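Search the site
Enter keyword
Go
Print this page
E-mail this page to a friend

Minutes of the Translated Fiction Reading Group, February meeting

Present: Mechthild Thaler (chair), Ákos Fodor, Krum Petkov, Humaira Jafri, and me, Beat Lehner, taking notes again because I sat closest to the pen. We started at 7:10, which is early for us.

1. Last month's minutes

Approved, with one fix. I had Krum down as "bored" by the January book and he would like it recorded that he was bored by the first half only. Fine, Krum. Fixed.

2. This month's book: The Ferry Clerk, by Tratatov

Mechthild opened by asking who had finished. Four of us had. Ákos was two stories short and asked us not to give away the last one, so we saved it for the end and he went off to make the tea (thank you, Ákos, and sorry it took us so long!).

For anyone who missed it, these are very short stories, some of them barely a page, all set in the river town of Virovero. A clerk sells ferry tickets and listens to people. That's pretty much it, and I loved it. I read most of it on the bus and went past my stop twice. Humaira liked it too but said she had to ration herself – three stories a night and then the light off – or they all ran together. Krum thought they ran together anyway. He felt the clerk was too patient to be believed and wanted him to lose his temper just once. Mechthild pointed him to the story with the wet umbrella, where he does, sort of, in a single line. Krum went back and read it out loud and said all right, but it's a very small temper.

We spent a good while on the translation. Mechthild has some of the original language and had brought the first story in both versions, so we passed those around. The big question was the ferryman's greeting, which the translator leaves alone every time it comes up. I was happy to just hear it as a noise he makes. Humaira wanted a note at the back, or at least a hint the first time. Mechthild said it's an old-fashioned word, partly "neighbor" and partly "watch your step," and there isn't an English word that does both jobs. Krum suggested "mind yourself, friend" and we tried it in a few places. It worked in two of them and was terrible on the funeral boat.

Humaira also asked whether the sentences are that plain in the original or whether they got ironed flat on the way over. Mechthild's answer was that they're plainer, if anything, and that the English puts in commas where Tratatov just keeps going. I'd like to read one without the commas now.

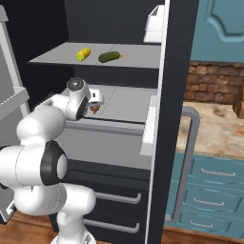 Reading time: 4 minutes

Once Ákos had been sent out for the tea we did the last story, and I won't put the ending here for his sake. Three of us thought the letter was real. Krum thinks the clerk wrote it himself and he made a better case than I wanted him to. I've read it again since and I'm still not sure.

3. Next book

There were two suggestions. Ákos (back with the tea) put forward a novel from Kukeck, the small press that did the lighthouse book we read last summer. Humaira put forward a collection of fables. The Kukeck novel is long, and Krum asked if we could split it over two months. Agreed: we read part one for next time and the rest for the meeting after. The fables go on the list and Humaira has first pick when we're done.

Mechthild will ask Kukeck if they do a group price. If they don't, we each buy our own as usual.

4. Our own little contest

We're doing the short-short contest again! Stories can be original or translated, up to 1,000 words. Ákos wanted 2,000 and argued for it pretty hard, but last year's longest entry came in at 1,610 and I remember how we all felt by the end of reading it aloud. (It was mine. I voted for 1,000.) Translators need to say where the original comes from and get permission if the author's still living. Humaira will read the entries with the names taken off, and she's agreed not to enter herself, which is a shame because hers was the best one last time.

We'll stop at 10 entries so they fit into one evening.

5. Other business

Krum still has Mechthild's copy of the lighthouse book. He says it's in his car.

Ákos asked if we could move the start to 7:30. No strong feelings from anyone except me, as I have the bus to think about. Left as it is for now.

Somebody left a gray scarf on the back of the chair by the door. I have it at home.

Actions
Mechthild – write to Kukeck
Humaira – contest rules, one page, to all of us by e-mail
Krum – the lighthouse book
Me – type this up, return scarf

We finished at 9:05.

B.L.

Print this page
E-mail this page to a friend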